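The book I keep lending out

I bought my first copy of Zadari in April, from the box outside the bookshop in Dretcombe where everything costs next to nothing and the bottom layer is always a bit damp. I had never heard of it, nor of Teemu Oksanen, who wrote it, and I picked it up mostly for the ferry on the cover. I have since bought four more, all of them now in other people's houses, and I don't expect to see any of them again.

It is a short novel, 193 pages in the English translation, and for the first thirty or so I wasn't at all sure we were going to get along. A widowed piano tuner called Gebru takes a job on an island he can't find on his own map. He is met off the boat by a woman who tells him there are no pianos, gives him supper anyway, and puts him in a room over the chandler's. Then it rains for two chapters. I put it down twice, once to read something with a murder in it, and only went back because I was stuck at my sister's with a cold and had finished everything else in my bag.

What got me, when I did go back, was the talk. Oksanen's islanders never quite answer the question they've been asked. Gebru wants to know who sent for him and gets a long story about a goat; he asks about the goat, a day or two later, and finds out who sent for him. I've read plenty of novels where people talk past one another and it can be terribly wearing, but these people are so fond of each other – and so plainly enjoying themselves – that I started reading their bits aloud to the dog.

The translation is by Katalin Pintér, and I'd love to know how she managed the songs, which rhyme without ever sounding as if they'd been made to. There's one about mending a net that I now have by heart, quite by accident, and have sung in the bath.

I should own up to the faults. The business with the lighthouse inspector goes on far too long, and when he finally leaves I was as pleased as the islanders were. The ending divided our reading group straight down the middle. Orathai Saengthong thought Gebru should have got back on the boat and said so with some force, while Chaiwat Chaiyaporn, who had read the last chapter on the bus and missed his stop, wouldn't hear a word against it. I've changed my own mind three times and am currently with Chaiwat, though do ask me again after Christmas.
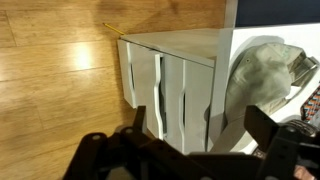
FURTHER READING

If you get to the end and want more of the same, I'm afraid there isn't much. Oksanen was 57 when Zadari came out and had only published one other novel, Betinent, a 900-page family saga that I have started with good intentions and carried on two holidays. It has the same lovely talk in it, but you do have to wade through a great deal of timber trading to get there, and I'm still somewhere in the second generation.

You'd do better, I think, with Yu-ting Liu's stories, which share that way of coming at things sideways. Try the one about the two brothers and the rented boat first, and leave the long one at the back until you've got a free afternoon and a pot of tea. My copy of that is at home and is staying there.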